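Passenger information and missed connections on short ferry routes

Print this page | E-mail this page

2018-06-15
By Nilmini Pramanik, Kavinda Nanayakkara and Máté Sipos 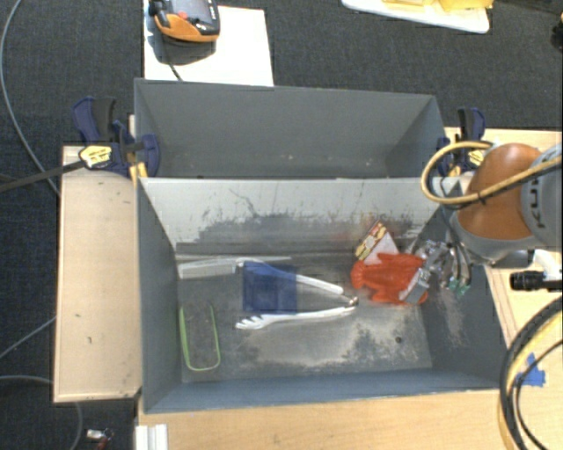

Figure 3. Grey bin holding six items, with a second bin behind it.

4. Results

4.1 Response and sample

The survey was carried out in February at the Toninthorpe terminal and on board the two Mukero services that call there. A total of 431 questionnaires were complete enough to use. Foot passengers made up most of the sample. Drivers were under-represented, as they tend to stay in their vehicles until boarding and were harder to approach. No weighting was applied to correct for this, and the figures for drivers should be read with care.

Respondents were asked where their trip had started, what their next connection was, and how they had learned of any change to the timetable. Trips that began and ended on the same day were coded separately from longer journeys. Where a respondent gave more than one source of information, the first one mentioned was used.

4.2 Length of notice and choice of alternative

Notice of cancellation was the strongest factor in whether a traveller changed route. Passengers told the evening before tended to rebook by way of Thambiah and travel overland for the last stage. Those told at the terminal mostly waited for the next sailing, even when the overland route would have brought them in earlier. The difference held for both leisure and work travellers, though it was smaller among those who made the crossing often.

The overland option adds 35 kilometres and one change of coach. Several respondents believed it to be much longer. Lamont and Bassi found a similar overestimate in their earlier work on the Forkard crossing, where visitors judged the road route mainly by the number of changes. Our data do not allow distance and number of changes to be separated, as the two vary together on every route studied.

4.3 Sources of information

Terminal staff were the most common source, followed by the operator's text messages. Printed notices were seldom mentioned. Overseas visitors relied more on their accommodation hosts than other groups did, and in 7 cases the host's information was out of date when it was passed on. These cases were kept in the analysis.

Text messages reached only those passengers who had booked directly. Travellers holding a combined coach and ferry ticket were recorded under the agent's contact details, and the message went to the agent. Mukero staff confirmed this practice in interview but could not say how many bookings were affected.

4.4 Missed onward connections

A connection was counted as missed if the respondent expected to arrive after the last onward service of the day. Expected arrival was self-reported and was not checked against the coach operator's records. Missed connections were concentrated on the afternoon sailing, which leaves the shortest margin at the Thambiah interchange. Moving that sailing earlier would lengthen the margin but would break the link with the inbound morning coach. The effect of this trade-off on total waiting time is examined in Section 5, using the same trip categories.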